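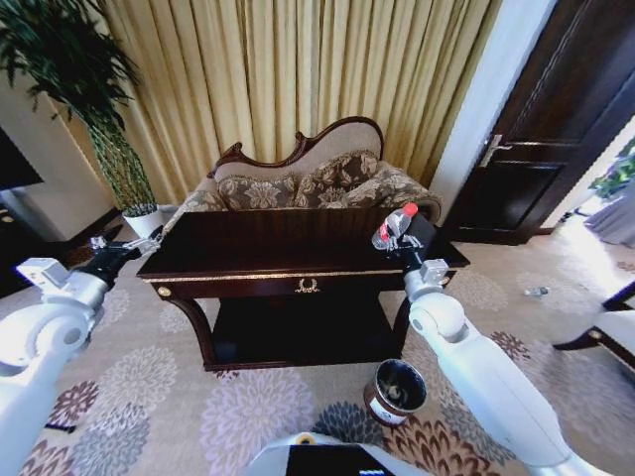

Console table with the gold wreath on the apron, loveseat behind.

May 3, 2023

Shellac day! Opened the new bag of Postard flakes (batch 1473, dewaxed, the dark garnet kind) and it is a lovely color in the jar, like strong tea with a little red in it. Ground 50 grams in the old coffee mill before dissolving. Brijesh said last time that grinding them would save me half the stirring, and he was right. By lunch there was only a thin skin of undissolved stuff on the bottom. Strained through a paint filter, labeled the jar, wrote the batch on the lid AND the side this time because lids wander.

Sample board 112 is the cherry offcut from the Dremmont bookcase. Sanded it, wiped it down with alcohol, and split it into 3 strips with pencil lines.

Left strip: brush only, the wide squirrel-hair brush. Lays down fast but I got a ridge at the pencil line where I overlapped. My own fault, I went back in after it had started to grab.

Middle strip: pad only, cotton wool inside a square of the worn-out bedsheet. Slow to build, but so even. I kept charging it too wet at first and it left little wet tracks. Pressed most of it out on a scrap of brown paper and it was night and day.

Right strip: brushed a first coat, let it dry, knocked it back with fine paper, then padded. I think this is the one. The brush coat gives the pad something to glide on and I wasn't fighting the open grain near the knot.

Tried a few drops of mineral oil on the pad for the right strip only. It moves beautifully with the oil, almost too beautifully – you forget that you still have to get the oil back out. Will spirit off tomorrow and see if the haze goes with it.

Also had a go at filling the grain with Feston pumice on a mahogany scrap (no board number yet, sorry, must stamp one). Shook it on through a sock, worked it in tight circles with alcohol and a trace of shellac. The pores closed up nicely in the middle and not at all at the ends, so I need to start my circles off the edge. My wrist is complaining. Worth it, the middle looks like glass.

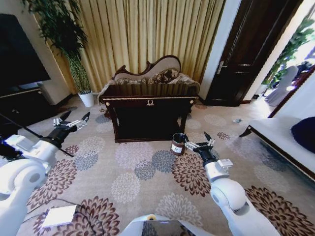

How long can a mixed jar be kept before it stops drying hard?
Six months is my limit, and I put a drop on glass before using any jar I'm unsure of. If a fingernail still dents it the next morning, out it goes.

Which reminds me, the October jar failed that test. Still tacky after a night on the bench. Pity, it was the last of the blond flakes from Derese and I was saving it for maple. Brijesh, if you are ordering, please add blond, and another can of alcohol while you're at it.

To do:
Spirit off the right strip on 112, then look at it under the low lamp.
Cut another cherry board and repeat brush-then-pad with no oil at all.
Stamp the mahogany scrap.
Find the screw-top jar for the pads – the one with the cracked lid lets them go stiff overnight.

Dampness is up in the shop with all this rain. No blushing on any strip so far, but I'm leaving the heater on low and the door shut.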